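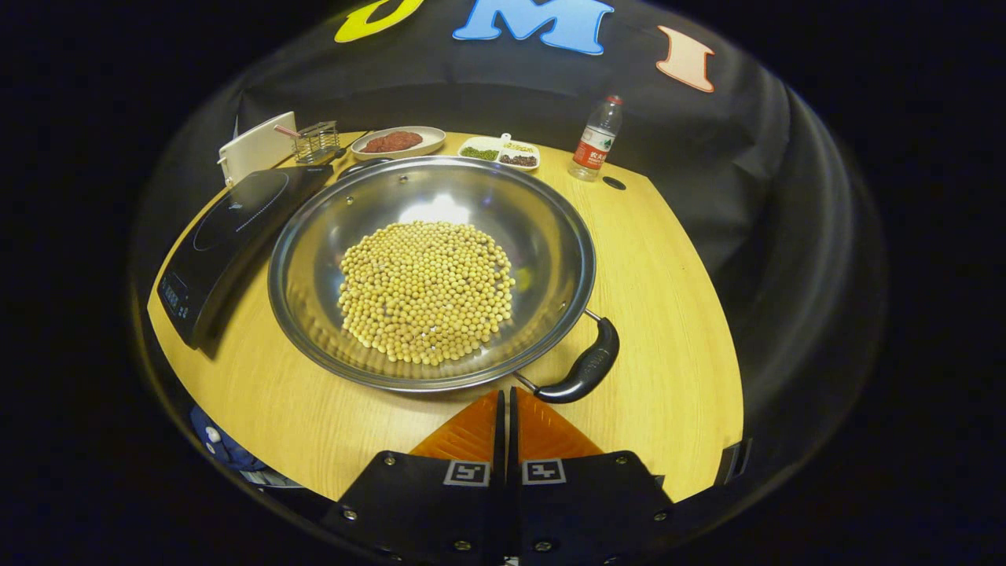

Sojabohnen im Wok rösten, wie lange denn nun?

Clodagh_D
Hallo in die Runde! Ich möchte endlich wieder geröstete Sojabohnen machen, so zum Knabbern und auch mal über das Hackfleisch gestreut (das liebt hier wirklich jeder). Meine Tante hat die getrockneten Bohnen immer direkt in den Wok gegeben, ohne Öl, ohne alles, und dann gerührt und geschwatzt, bis es knackte. Ich habe aber nur Edelstahl und eine Induktionsplatte. Geht das gut, oder brennt mir alles an?

tindall37
Geht! Aber bitte vorher einweichen, über Nacht, und gut abtrocknen. Trocken in den Wok heißt bei mir immer außen schwarz und innen Kieselstein, da habe ich mir fast eine Plombe ruiniert.

Daithí C.
Da muss ich lieb widersprechen, Darren. Eingeweicht springen sie mir auf und die Schalen kleben am Edelstahl. Ich röste sie trocken auf kleiner Stufe, 18 Minuten, und bleibe die ganze Zeit dabei stehen. Vorher lese ich sie noch durch, dunkle und schrumpelige kommen weg.

tindall37
Na gut, aber 18 Minuten rühren, wer hat denn so viel Geduld? Und bei rundem Boden wird auf Induktion sowieso nur die Mitte heiß.

Clodagh_D
Der Boden ist bei mir zum Glück flach genug, die Platte erkennt ihn. Ich probiere heute Abend beides mit je einer Handvoll und erzähle dann!

Gearóid
Falls du einweichst: große Schüssel nehmen, die Bohnen gehen mächtig auf. Mir sind sie einmal über den Rand gewandert :-)

Clodagh_D
So, die trockenen sind fertig, sehr nussig, aber doch arg hart für meine Mutter. Die anderen liegen noch im Wasser, die kommen morgen dran. Salzt ihr vorher oder nachher?

Daithí C.
Nachher, solange sie noch warm sind.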